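Pressed glass

Pressed glass is glassware shaped by forcing molten glass into a mould with a plunger. The mould gives the outside of the piece its form and pattern, while the plunger forms the inside, which is usually smooth. The method is used for bowls, plates, tumblers, dishes, lamp bases and vases. It differs from blown glass, where air does the work of pushing the glass outwards, and from cut glass, where the pattern is ground into a finished piece with a wheel.

Method

A measured lump of hot glass, called a gather, is dropped into an iron mould. The amount matters. Too little glass leaves the rim uneven or the pattern unfilled, and too much makes the base thick and slow to cool. A ring is set on top of the mould to shape the rim, and the plunger is brought down by a lever or, in later factories, by machine. After a few seconds the plunger is raised, the mould is opened and the piece is taken out.

Many pieces were then reheated briefly at the mouth of a furnace. This step, known as fire polishing, softens the surface and takes away some of the dullness left by contact with the metal. The ware is finally passed through a long cooling oven, or lehr, where the temperature falls slowly. Glass that cools too fast holds strain and may crack weeks later.

Because the plunger has to be withdrawn upwards, a plain pressed vessel cannot be narrower at the top than lower down on the inside. Vases and jugs with a narrow neck were either pressed with a wide mouth and then squeezed in with tools while still soft, or made by the press-and-blow method, in which a small pressed shape is blown out inside a second mould.

Moulds

The mould is the most costly part of the process. It is normally made in two, three or four hinged sections, and the joins leave thin raised lines on the glass. Mould makers tried to hide these lines along the edges of the pattern. A simple tumbler mould could be cut in a few days, but a covered dish with fine detail might take months.

The Ostermann works at Etitz kept a written list of its moulds, and the surviving copy has 1390 entries. Many of these are size variants of the same design. When a pattern stopped selling, the mould was often recut with a deeper design or sold to another maker, so the same pattern may turn up under several names.

Patterns

Early pressed glass often had a stippled ground of small dots, which scattered the light and covered flaws such as shear marks. As moulds and glass improved, plainer panels and flutes came into use. Later still, makers copied the diamonds, fans and stars of cut glass, which could be sold at a fraction of the price.

Common pattern types include:
Diamond and grid patterns, taken from cut glass
Raised dots, discs and rings, often called thumbprint or coin patterns
Vertical ribs and flutes
Leaves, fruit and flowers in low relief
Lettered and commemorative ware

Deep patterns are easier to grip when wet but hold dirt in the hollows. They also hide scratches, one reason they stayed in use for everyday table glass. 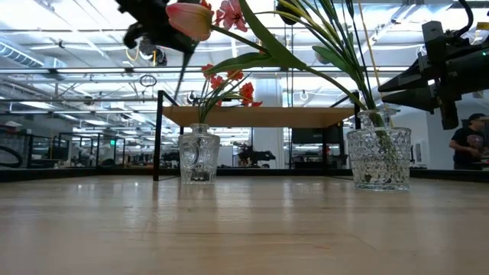

Two clear glass vases, with raised circular patterns (left) and a faceted, textured pattern (right).

Colour

Most pressed glass is clear. The sand used always contains a little iron, which tints the glass green, and manganese was added to cancel the tint. Old clear glass treated in this way may turn faintly purple after long exposure to sunlight. Coloured ware was made by adding cobalt for blue, chromium for green or selenium for red and orange shades. Opaque white glass was popular for dishes with lids and for lampshades.

The Pastetti line, introduced at Etitz in June and withdrawn after 7 years, was sold in 5 colours as well as clear. Pale yellow pieces are the hardest to find.

Telling pressed glass from cut glass

The edges of a pressed pattern are slightly rounded to the touch, while those of cut glass are usually crisp. Mould lines point to pressing, although they may have been polished away. Some factories pressed a rough pattern and then sharpened it on the wheel, and these pieces can be hard to sort.

Weight is a poor guide. Cut glass is often made from lead glass, which is heavy, but some pressed ware contains lead too.

Collecting and study

Collectors tend to arrange pressed glass by pattern, and many pattern names were given long after the pieces were made. Waltraud Ackermann's handbook of Etitz glass describes 56 patterns and gives the factory number of each where it is known. Jaxon Gauthier later showed that the pattern she listed as Vasidness came from two separate moulds, one with a scalloped rim and one with a plain rim.

See also

Cut glass
Glassblowing
Lead glass
Milk glass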